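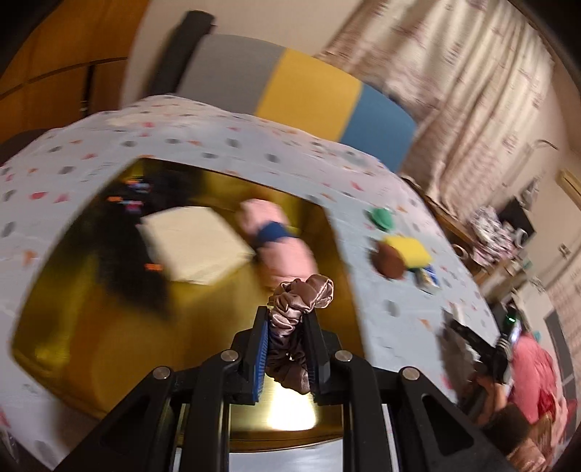
Satin scrunchie, mauve-brown, with a golden tray behind it.

2 min read

Satin is a weave. Silk, polyester, nylon and acetate are fibers. A label that says only "satin" gives the structure and leaves out the material. A thread on the structure, as the material gets argued over enough already.

In plain weave each warp yarn goes over one filling yarn and under the next. In satin it goes over several before it is tied down once. The long exposed run is called a float. Floats lying side by side reflect light in the same direction, and that accounts for most of the shine. Filament yarn with few loose ends accounts for the rest.

The tie-down points have to be spread out so they don't line up into a visible diagonal. You do this with a move number: each tie-down sits that many yarns over from the last one.

Rules for the move number. It can't be 1, or one less than the repeat, because both of those give a twill. It can't share a factor with the repeat, because then some yarns never get tied down at all.

Five-end repeat: moves of two or three work. Eight-end: three or five. Seven-end works too but you see less of it.

Now try 6. Two shares a factor. Three shares a factor. Four shares a factor. One and five are twills. There is no regular six-end satin. Mills that want one use an irregular order, with the moves varied by hand, and the surface is slightly less even for it.

Float length against durability is the usual trade. In a five-end satin the float passes over four yarns. In an eight-end it passes over seven. Longer float, more shine, more yarn available for a fingernail to catch.
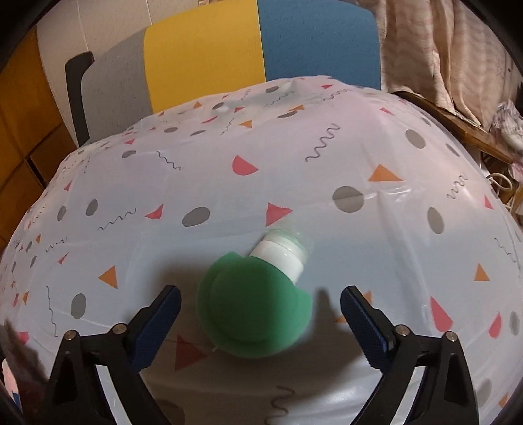
Thread notes, no. 2

Abrasion. I put two polyester satins from Pliltari on a Waltier rub tester, same yarn, same load, same wool abradant. First broken yarn on the eight-end: 1132 cycles. First broken yarn on the five-end: 2463 cycles. One specimen each, so treat it as a sketch.

The yarn density was not identical between the two. The eight-end was set closer, as it normally is, to stop the floats from sliding. That should have helped it. I haven't separated the two effects.

Snagging is a different failure from abrasion and the rub tester says little about it. A snag pulls a float into a loop without breaking anything. Work the loop back from both sides with a blunt needle. Do not cut it.

Cutting direction: the floats in a warp-faced satin run lengthwise. Turn one panel upside down and it can read as a different shade next to its neighbor. Lay all pieces with the top facing the same way and budget extra cloth.

Sateen is generally the filling-faced version, usually in spun cotton. Same logic turned ninety degrees. Softer luster, since spun yarn has fiber ends sticking out.

Gathered satin shows bright and dark bands because each fold turns the floats to a new angle. The dye is the same throughout. Check color on a flat piece.

Correction to the post on seven-end: the Orier pattern sheets do list one, move of three. I had it down as two. Both are valid.

Next thread is the Ung draft, which is a damask and will need diagrams. October, probably.

Contact | © Float Length Notes | Back to top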